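Moltstead support / Collection rigs
Ticket: Episodes from the folding station rejected at upload
Status: Open (reopened once, closed by mistake once)
Site: Lekgate
Priority: Normal, then High, then Normal again after lunch

Original report
Out of 160 folding demos recorded this shift, 76 bounced at upload with "stream length mismatch." Operator says the folds were fine. I've watched a pile of them and the folds were fine, apart from one I would call a wad.

The task is the usual one: pick up two corners, pull the cloth tight, lay it down, fold. The uploader wants the same frame count from every camera, and on the bad episodes the wrist camera comes up short by exactly 16 frames. Never 15. I would find 15 more reassuring.

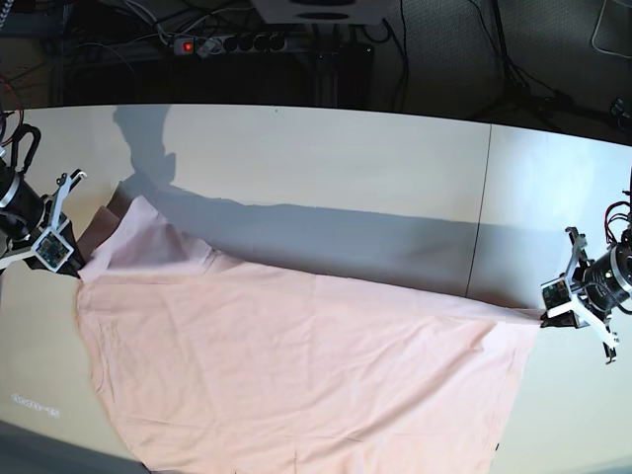
Attachment 1: overhead view, both grippers holding the pink cloth.

Update, 10:40
Tried so far:
Restarted the recorder. No change.
Restarted the host. No change, but I got coffee.
Reinstalled the Vincze sync package. It now prints the same error in yellow.
Swapped the left and right wrist camera ports. The short stream moved with the port, so the camera is off the hook and I owe it an apology.

Update, 1:15
Asked Sundisex (they wrote the uploader) if the check could be loosened. They said it could, and that we would then be training on video where the hand is half a second behind the cloth. Fair. Withdrawn.

Next suspect is the hub or its power. Went through the cabling under the desk to see what feeds what.

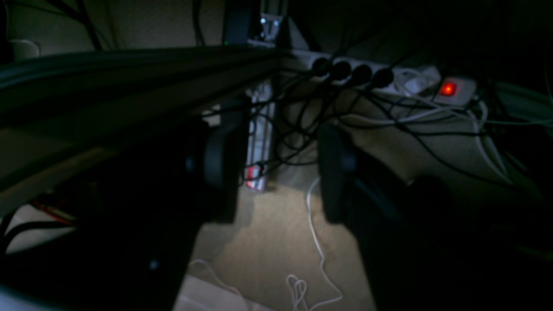

None of the plugs have labels, so tracing took longer than all the morning's restarts put together. The hub for the bad port turned out to be sharing an adapter with two other things, one of which I still can't name. Moved the hub to its own outlet and recorded seven test folds. All 7 uploaded.

Update, 3:50
Seven is a small number and I know it. Leaving this open until we get a full shift through. Please don't close it because it's gone quiet.

To do: label the plugs, re-record the rejected episodes, keep the wad (flagged as a failure, we're short on those).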